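The Town That Still Eats at Noon

On a Sunday in October, the main street of Onmont goes quiet a few minutes before twelve, and if you have come for the hardware store or the post office window you may as well sit down and wait, as I did, on the bench outside the Beltosard Bakery (which was also closing, though I did manage to get a roll first). The town has 1,141 residents, and nearly 500 of them, by the bakery's reckoning, go home in the middle of the day for a hot meal.

I grew up with a noon dinner myself and had more or less forgotten it. It was the big meal, with potatoes and gravy and something green, and supper was whatever could be put between bread. Then we moved to the city, my parents' hours changed, and dinner slid to 7 in the evening, where it has stayed for me ever since.

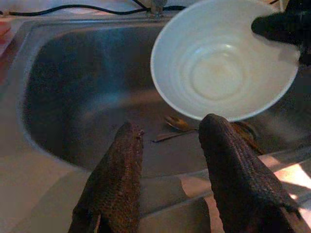 What I noticed in Onmont was how much of the day leans on that one meal. The school lets out for it, and the Dauda road bus waits at the square until everybody has had their coffee. I was invited to three tables in two days, and at every one of them the talk went on long after the pie was gone, mostly about rain, and cousins, and whether the bridge would ever get painted.

It may not last, of course. The new Skilteo warehouse out by the highway runs on straight shifts with a half-hour break, and the younger families who work there have begun packing sandwiches. One mother told me she misses the soup more than the company, and then laughed and said she supposed she missed the company too.

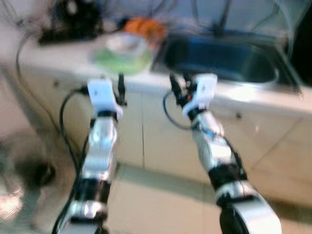
Making Room for It at Home

Since coming back I've tried it on weekends, with a pot of beans started early and the phone left in the bedroom. We eat at twelve, or close to it, and I am usually asleep on the couch by two.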